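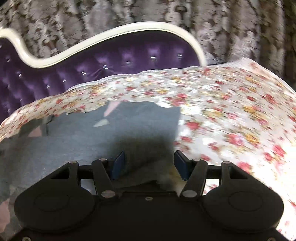
## 4. The flowered spread as a work surface

I went into this part of the study expecting to write about tables. Most of the household manuals I read beforehand assume that clothes get folded on something flat and hard, at waist height, with good light. So I'd put a whole block of questions about tables into the interview guide, and we barely used it! Of the nine homes in the Mivville group, only two folded on a table with any regularity. Everyone else used whatever soft thing was big enough, and I got much more interested in those.

The room in Figures 3 and 4 is the one I keep coming back to. Figure 3 (at the head of this section) has the flowered spread with a blue-gray cloth over part of it, and the dark purple tufting with its thick cream edge rising behind. My notes call it "the bed" on one page and "the sofa" on the next, and I've stopped trying to tidy that up. For the purposes of laundry it's one big padded surface with a cover on it, and the cover matters more than the furniture does.

### 4.1 What a soft surface does to a knit

Woven shirts don't seem to care much where you fold them. Knits do. On a hard table a sweater slides when you pull a sleeve, and the body comes along with it, so you end up chasing the thing around. A quilted cover grips a little. You can draw one sleeve out and the rest mostly stays put – a small thing, but it changes the order people work in. On tables, our participants tended to fold as they smoothed. On beds and sofas they spread the whole garment first, both sleeves out, and only then started bringing anything in.

The trouble is that a soft surface also hides your mistakes. Erick Chege, who coded the sessions with me, kept a tally of what he called "buried wrinkles," meaning folds that had been pressed down into the padding and looked smooth until somebody picked the garment up. He found them mostly at the shoulders. I was skeptical at first (I thought he was just being hard on people), but after recoding my own share I came around to his view.

### 4.2 Reading the layout

Figure 4 gives a good idea of a layout partway to square. It's a gray argyle sweater, front side up, on the same kind of flowered cover, with the sleeves stretched out to either side. The right sleeve lies smoother than the left, which bunches a bit near the shoulder, and the neckline is still rumpled along its upper edge. I'd score the hem as good and the shoulders as needing another pass.

I'm fond of argyle for this work, and I'd recommend it to anyone planning a similar study. The pattern acts like a ruler. When the body of a plain sweater is twisted you have to hunt for the twist, but with diamonds you can follow the thin crossing lines and see where they wander. Pink and gray-green diamonds on a medium gray ground are also easy to tell from a cover full of small roses, and that made the coding a good deal less tiring. We had a plain cream cardigan in the Deline sessions that nearly disappeared into its bedspread, and Ionuț Toma and I disagreed about the edge of one cuff for most of an afternoon.

For scoring, we looked at the neckline, each shoulder, each cuff and the hem, and marked each one as flat, loose or folded under. A garment got its score before the first fold was made. We didn't score the cover itself, though I wish we had – a pucker in the quilting can pass for a pucker in the knit.

**Figure 4.** Gray argyle sweater laid front side up on the flowered cover, sleeves out. Note the rumpled neckline and the bunching near the left shoulder. 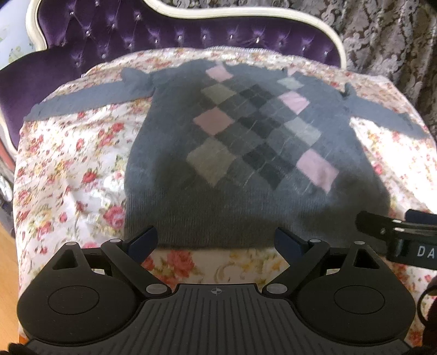 ### 4.3 Limits of the layout scores

Each visit was capped at 90 minutes, and the talking always ate more of that than I'd planned, so the last garments in a pile got less attention from everybody, me included. We also never asked people to switch surfaces. A proper comparison would put the same sweater on a table and then on a bed in the same home, and we hope to do that when we go back to Mivville in May.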